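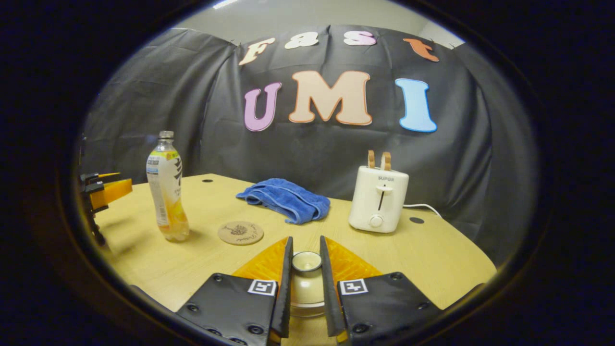 Cut-out lettering pinned to a black cloth backdrop.

Craft market gets its new home, and there's a bus to it

14/07/2026

Good news for anyone who has ever stood in Hovport's lower car park in driving rain trying to look at greetings cards through a plastic sheet. The craft market is moving indoors! The council confirmed it this morning, and the stalls will be going into the old Proltorus building on the quay, the long brick one with the green doors that used to sell carpets and, before that, boat parts.

I've been banging on about this for so long that people have started crossing the road, so forgive me if I sound a bit pleased. The market has been outdoors since it began, and lovely as it is on a bright morning in May, it's a miserable place for anything made of card, felt or wool the rest of the year. I've bought a birthday banner there that had gone wavy before I got it back to the car. The soap people do all right whatever the weather. Everyone else spends half the day holding things down.

The lease is for 2 years to start with. Proltorus still owns the building and will look after the roof and the outside walls, and the market will pay for heating, lights and cleaning. There was a lot of muttering over the winter about who would pay for the toilets, and the answer is that the council will, at least for the first year. After that it all has to be talked about again, so expect me to be writing another of these.

There will be room for 55 stalls. That's more than the car park ever managed, though a few of the pitches are the awkward ones down the far end by the loading bay, where it's dark and you can feel the draught on your ankles. Those are going at a lower rent, and they're meant for people trying it out for the first time. I think that's a cracking idea. Plenty of people round here make gorgeous things at the kitchen table and have never sold one, and a full-price pitch is a lot of money to risk on crocheted puffins.

Domański, the paper and fabric shop on Mill Street, is taking the double pitch just inside the main doors. The shop itself is staying open (I asked, because my heart stopped for a second), and the pitch will be for offcuts, ends of rolls, card by the sheet and that big bin of felt squares we all rummage in. They'll also be running the lettering table. If you've been to one of their evenings at the shop you'll know how it goes: you pick your card, somebody gives you a stack of alphabet templates and a pair of scissors that really cut, and you go home with a name or a greeting for a door, a party or a shop window. It will be first come, first served on market days, and children will need a grown-up with them.

I did one of the evenings last year and made a sign for my sister's kitchen. The trick I came away with is to cut the same letter again a bit bigger in a darker shade and stick it behind, which gives you a nice fat border and hides all your wobbly edges. It hides most of mine, anyway. The S was beyond help. Pick your border colour before you start cutting, and do the round letters first while your hands are fresh.

Food next, as that was the thing most people asked about. Clollico, the café by the ferry steps, will have a counter at the back with tea, coffee, toasties and the cheese scones. Seating will be limited and you won't be able to take hot drinks round the stalls, which seems fair enough when you think about how near the quilts are going to be. The chip van is staying in the car park, where it has always been, and I for one will be walking over to it in all weathers.

Getting there has been the sticking point all along. The quay is a fair old trek from the bus station, and the parking along the front is dreadful once the day trippers arrive. The bus company has now agreed to run the harbour shuttle past the building on market days, with a new stop outside the chandler's. A single will be 70p. You can pay by card or cash, and bus passes will be fine after the morning peak. There's also going to be a drop-off bay for blue badge holders on the side street, and the entrance there is level, so you can come in that way if the cobbles out front are a bother. They're a bother for everyone, if you ask me, and I'd have had them up years ago.

All this came out of the survey that went round in the spring. It had 1093 replies, which the council says is the most it has had for anything apart from bin collections. Most people wanted the market under a roof. A good few didn't, and I don't think they should be brushed aside. The car park is right next to the high street, and the shops up there do well out of people wandering over for a loaf or a card on their way home. The greengrocer told me he's worried about losing his morning trade, and I can see why. The council says it will put up signs and is looking at a small outdoor market in the old spot over the summer, but there's no firm plan yet and no money set aside that I could find in the papers.

One more moan and then I'll stop. The new opening hours are ten until four. I know it costs more to keep the lights on, but four o'clock is no use at all if you work in the day, and the car park stalls often kept going until five or later. I put this to the council and was told the hours will be looked at again once everyone has settled in. I've made a note to ask.

If you want a pitch, forms are at the library desk and at Domański's till, and you can fill one in on the market's web page as well. You'll need a couple of photos of what you make and proof of insurance, and food sellers need their hygiene rating too. Anyone who already has a pitch in the car park gets first pick, so don't set your heart on a spot near the radiators. Forms have to be back by the end of the month.

The opening day hasn't been fixed. The electrics need checking and there's still carpet glue all over the floor of the back room, so it may be well into the autumn. Until then the market carries on in the car park as normal, and you'll want to bring a coat.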